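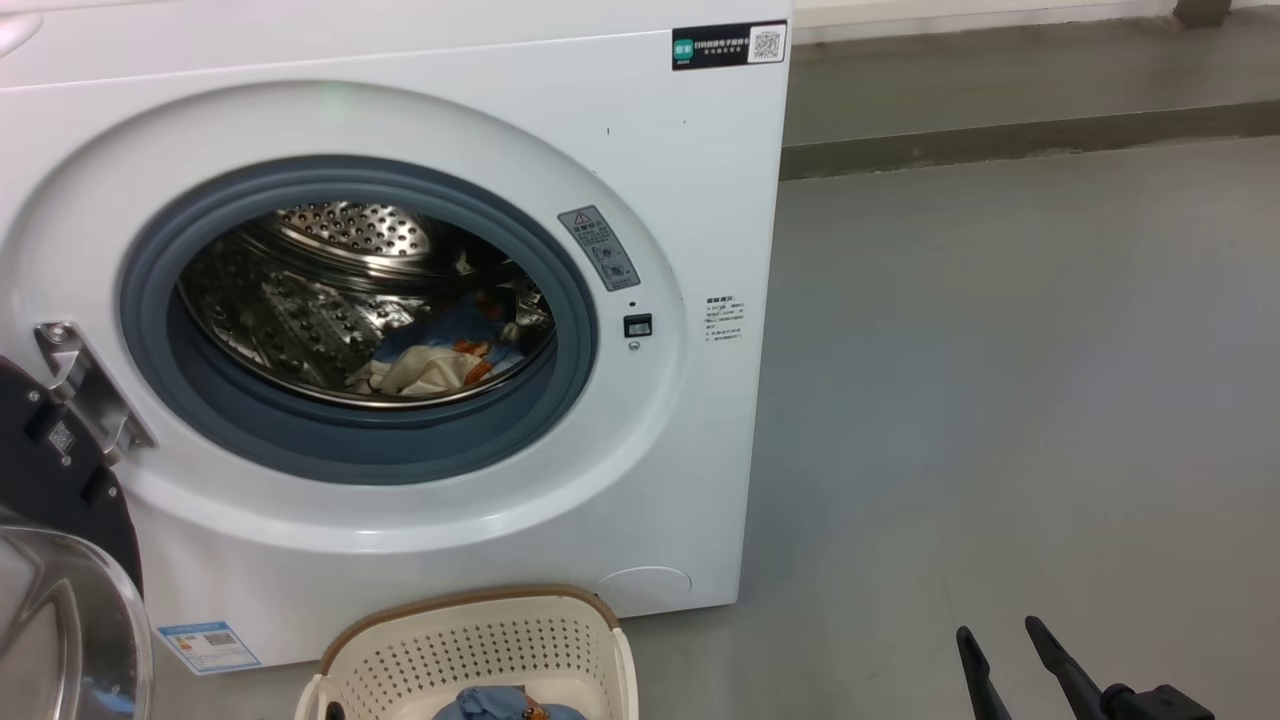 marlow_print: I would not order 2000 of anything before you have held one in your hand. Ask them for a sample with your logo on it. A plain sample tells you about the bag, but it tells you nothing about the print.

tote_or_not
Thank you, this is good advice. I repeat the question in short for the people who come new into the thread. Our company (small, we sell bicycle parts to shops) goes to the trade fair in Kirbridge in December. My boss wants a giveaway with our logo. We have two offers on the table: cotton bags from Cuveo and reflective keyrings from Steltesero. The keyrings are much cheaper per piece, but the bags are what people carry around in the hall all day. I must decide soon and I have never done this before.

pennine_promo
Bags. Every time bags. A keyring goes in the drawer the same evening.

sable77
I don't agree with pennine_promo. I have been to that fair as a visitor and I came home with 7 cotton bags. Seven! I use one of them, and it is the one with the long handles. I could not tell you today which company is printed on it. A reflective keyring for people who work with bicycles is at least connected with what you sell.

pennine_promo
But you carried all the others through the hall, didn't you? The people behind you read them. That is what you pay for.

sable77
I put them inside each other, like everybody does. Only the outside one was seen.

tote_or_not
Now I am more confused than before, but it is interesting to read. Does the colour of the print change the price very much? Our logo has three colours and Cuveo calculates every colour as a separate screen. Steltesero prints only one colour on the keyrings, so there we would need a simplified logo in any case.

marlow_print
Yes, with screen printing you pay a set-up for each colour, and you pay it one time for the whole order. With 2000 pieces it disappears in the total. With 400 pieces you will feel it. Make a one-colour version of the logo, you will need it again for pens and stamps and invoices. Send it as a vector file. If you send a JPG, they will redraw it and put this on your bill as "artwork".

halfpenny_lane
Can I add something about the cotton itself. Ask for the weight in grams per square metre. The thin ones look fine in the catalogue, but you see your hand through them and the print cracks at the fold. We had this with an order for our garden centre and I was ashamed to give them away. In the end we used them for the onion bulbs.

tote_or_not
The offer says only "standard cotton". I will write to them.

halfpenny_lane
"Standard" means the thinnest one they have. Ask also if they are washable with the print on. Some suppliers write "surface clean only" on the label, very small.

cobbler_in_exile
Different opinion: neither. At our last fair we gave away tyre levers with the company name moulded in. They cost more than a keyring and less than a good bag. A mechanic has them in his hand every day. We took 400 and came home with 10. I don't remember now the supplier exactly, I think it was the one called Triệu, they do small plastic tools. The delivery was slow, so for December you would have to order this week.

sable77
This is the best idea in the thread.

pennine_promo
It is a good idea if all visitors are mechanics. At Kirbridge nearly half are buyers from the shops and they never touch a tyre. They will still take a bag.

cobbler_in_exile
Most of the buyers I know ride to work. But OK, I can't prove it.

marlow_print
Whatever you choose, please count backwards from the date. Proof, your corrections, second proof, production, transport. Suppliers give you the production time and you think it is the delivery time. And have the boxes sent to your office and not to the hall. I once spent a whole set-up day looking for two boxes of lanyards.

tote_or_not
Posted 2019-10-24
A small update. I spoke with my boss and I showed him the thread (he laughed about the onion bulbs). Cuveo has answered that the bags are a light quality and that a heavier one is possible, with long handles, but then the price goes up by a third. So we are now thinking of 400 heavy bags in one colour for customers we know, and something small for everybody else. I have asked Triệu for an offer for the tyre levers. Steltesero will send me a printed sample of the keyring without cost.

pennine_promo
So I was right with the bags.

sable77
And I with the long handles.

halfpenny_lane
Please check that the heavy bag has the handles sewn with a cross and not only one line. I forgot to write this before.

tote_or_not
I will ask them tomorrow, thank you.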